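The Odds and Ends Bin

Every house I've ever lived in has had one. My gran kept hers under the stairs in Onville, a zinc tub with a dent in the side, and into it went anything small that had no home of its own. Rubber balls, curtain hooks, a plastic lemon that once held lemon juice, the lid of something. If you asked her where a thing was she'd say "in the bin", and visitors would look horrified until she explained she didn't mean that bin.

I have a grey one now. It's big and rectangular and ugly, and I bought it because I was fed up of opening kitchen drawers that wouldn't open. I'd been reading a lot of very calm people on the subject of tidying (you know the sort, all linen and labelled jars) and I thought, right, Friday night, I'm going to empty every drawer in this flat into one place and see what I've got.

What I had was 402 things. I know because counting was the whole point of the exercise, it's what the book told me to do, and I did it on the living room floor with the telly on and a biro behind my ear. I lost my place twice and had to go back to the clothes pegs.

My friend Lu came round at the end and was no help at all. She'd pick something out, say "ooh, what's this?" and put it in her pocket. But she did say one useful thing, which was that you should never sort by what an object is for. Sort by whether you'd pick it up. If your hand goes to it, it stays in the running. If your hand keeps going round it, there's your answer.

So that's how I did it, and I'd recommend it to anyone with a free evening and a strong back. Spread everything out on the bottom of the bin so nothing's buried. Don't heap it. A heap is just a drawer without the sides, and you'll only ever deal with the top layer. Then go in for one thing at a time.

Colour makes a huge difference, by the way! Against all that grey the bright stuff leaps at you. I went for yellows first without meaning to, then blues, and anything brown or black sat there being ignored until nearly midnight. I did wonder whether I was choosing what I liked or just what I could see. By the second go I'd moved a lamp over and found a perfectly good tape measure I'd looked straight past.

Soft things are the worst. A hard object you can look at and make up your mind, but something squashy or crumpled needs handling. Is it a ball? Is it a duster? Was it once a satsuma? I had 3 of those and I'm only prepared to discuss two of them.

By the time I'd finished I was down to 30 things I wanted to keep, which fitted in a single shoebox with room for the shoe tree. The rest went in bags: some to the charity shop on Meter Street, some to my nephew, who is six and has no standards, and a sad little carrier of dried-up pens that I took out to the wheelie in my slippers.

The bin is still here. I had plans to pass it on as well, but it lives beside the washing machine now and I've noticed things landing in it. A bottle top. One glove. I'm letting them. I've decided I'd sooner have one place that's allowed to be a muddle than nine drawers that are pretending not to be, and in February I'll tip it up, get the lamp out and go through the lot again. The walls are getting a bit scuffed low down where I drag it across the tiles, and Lu thinks I should paint it. Groron do a nice green, apparently. I've told her to leave it alone - it's a bin, and it's the only thing in the flat I never have to look for.
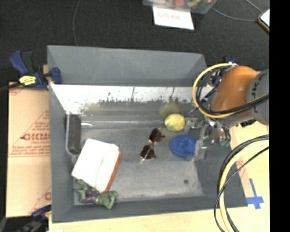
Mehwish Warraich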